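A Day at the Nulberg Stone and Tile Fair

Reading time: 3 minutes

I arrived in Nulberg by the early train with one bag and a list of questions from my wife, who wants a new floor in our hallway before summer. I am not a tile man. I have a small shop for bathroom fittings, and I go to such fairs mostly to see what my customers will ask me for one year later.

The ticket cost 4 euros if you registered before, and with it came a paper map. It was printed very small. There were 148 stands in two halls, and I decided to do the left hall in the morning and the other one after lunch.

The strongest impression was how much marble look there is now. A few years ago everybody wanted concrete. Now it is grey veins again, on pale ground, on the floor and also on the wall. At the stand of Acharya I asked about the price and the lady was very patient with me. Their porcelain tile comes in three finishes, and the matte one was the nicest to touch. She explained that the same pattern repeats only after many tiles, so you do not see the copy so easily. 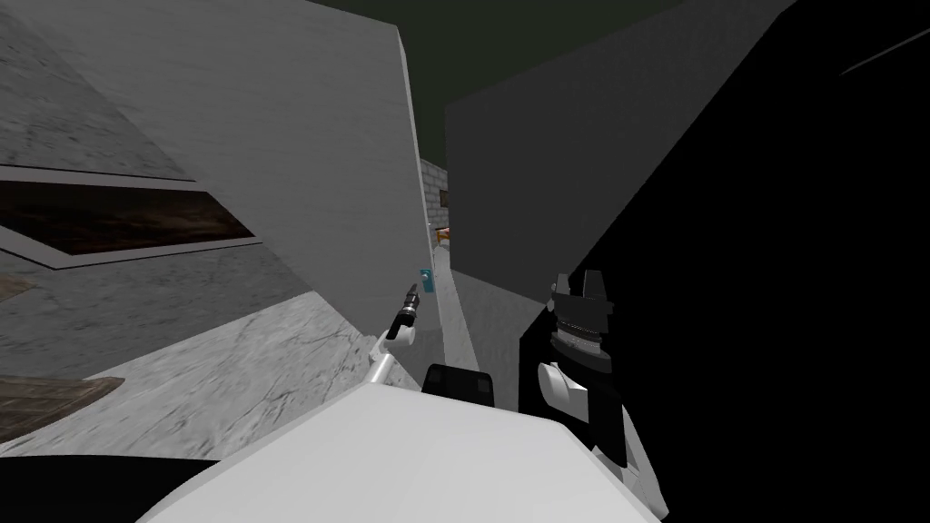

Keith Crabtree did not agree with me over coffee that veins on both surfaces are too much for a small room. He has put the same tile on floor and wall in two apartments, he said, and the tenants never complained, but he would choose a wider joint next time.

I still think one quiet wall is better. In our hallway there is little daylight, and with veins everywhere my eyes would get tired.

After lunch (a good lentil soup, a bad bread) I listened to a talk in the second hall. The speaker, Darren Ackroyd, spoke on how to prepare an old floor before laying large tiles. He was fast and I lost some words, but I wrote down that the floor must be checked in both directions with a long straight bar, and that most broken tiles come from a hollow place under the corner. A man beside me asked what to do with an old wooden floor, and the answer took ten minutes.

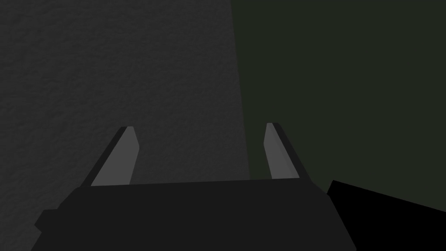
Last changed: January 2022

Nerura had the biggest stand of the second hall, with sinks cut from one block. The one I liked weighs 92 kilos, so I can forget it for a third floor without elevator. Vivo showed grout in small bags with many colors, and I took home two samples of light grey.

The train back was late. My wife has put the samples on the window sill and prefers the darker one.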